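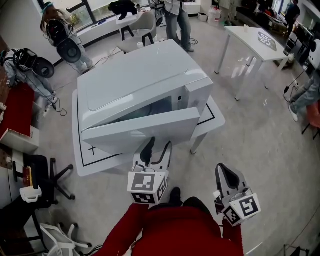
I've wanted to see the inside of the Prerodell enamel works ever since my grandmother left me her blue roasting pan, so when a neighbor mentioned they open the doors every July, I got in the car and drove out there. It's farther than it looks on the map! You go past the reservoir, past two fruit stands (stop at the second one on the way home, the peaches were great), and then the road just sort of gives up and turns into the factory parking lot.

Tours leave from the old loading dock. Ours was 19 people, a good mix of retired couples, one very patient family with twins, and a bunch of folks who clearly collect the stuff and wanted to talk about lid knobs. Our guide was Mudassar Bangash, who has worked in the firing hall for most of his adult life and has the loud, cheerful voice you get from talking over furnaces.

We started in the pressing shop. Flat discs of steel go in one side and come out shaped like a saucepan, and the thump of it comes right up through your shoes. I could have stayed there all morning. Next they wash the shapes to get every bit of grease off, and Mudassar was very firm about this part. One fingerprint, he told us, and the enamel won't stick there, and you've got a nice pan with a bald spot.

The dipping room was my favorite. The enamel starts out as a kind of glass, ground up fine and mixed with water and clay until it looks like melted ice cream. A man named Santeri Hyvönen was doing the big stockpots by hand – they still do the large ones that way – and he had this little roll of the wrists that sent the coating around the rim in one go. He let a few of us try it on scrap pieces. Mine came out with a drip like a candle. He looked at it for a while and said, "Well, it's a pot."

You don't get to go right up to the furnaces, but you can stand behind a yellow line and feel your eyebrows thinking about it. The glass melts at close to 1,500 degrees Fahrenheit, and the pieces go in on hanging racks looking chalky and dull and come out glowing. As they cool, the color creeps back in from the edges. A batch of the Ernosen line was coming through while we watched, the one with the dark green outside and cream inside, and a woman next to me said "oh, that's my mother's" out loud and then bought three pieces in the shop. 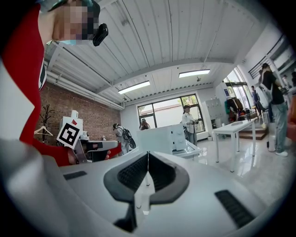 Enamel is fussier about chips than people think, and a good part of the question time went to that. A chipped rim on the outside is mostly a looks problem, but if the inside of the pan is chipped you should retire it from cooking and plant something in it. Don't take a pot straight from the burner to the sink, either, because glass and steel shrink at different speeds. Somebody asked about cleaning burnt-on rice, and the answer was warm water, baking soda and a night's sleep. The inspectors who check for tiny flaws wear face masks, the same light blue kind as the one in the photo, and they go over each piece under a strong lamp before it gets a sticker. And no, you can't put enamelware in the microwave. Mudassar gets asked that on every tour and he has a face for it.

Upstairs there's a small museum, just two rooms and a hallway, with a case of Aaltonen coffee pots from when the two companies shared a warehouse. The labels are typed and some of them are crooked, which I liked. There's also a wall of color samples, little tiles with numbers on the back, and you're allowed to take them off the hooks and look. Number 445 is my grandmother's blue. I had the pan in the trunk, so yes, I went out and got it and held it up next to the tile, and it was a match except where she'd scrubbed it pale.

The cafeteria does a decent pea soup and a cinnamon roll the size of a hubcap. Eat before the tour if you can, as the line got long after noon.

The shop sells seconds at the back, on the lower shelves, and that's where everyone was crouching. I paid $6 for a milk pan with a speck on the handle. I also picked up a ladle from the Skomlow series, full price, no speck, and I don't regret it.

Wear closed shoes, they won't let you in with sandals. The last tour goes out at 3 p.m., and there's shade at the far end of the lot if you're bringing a dog.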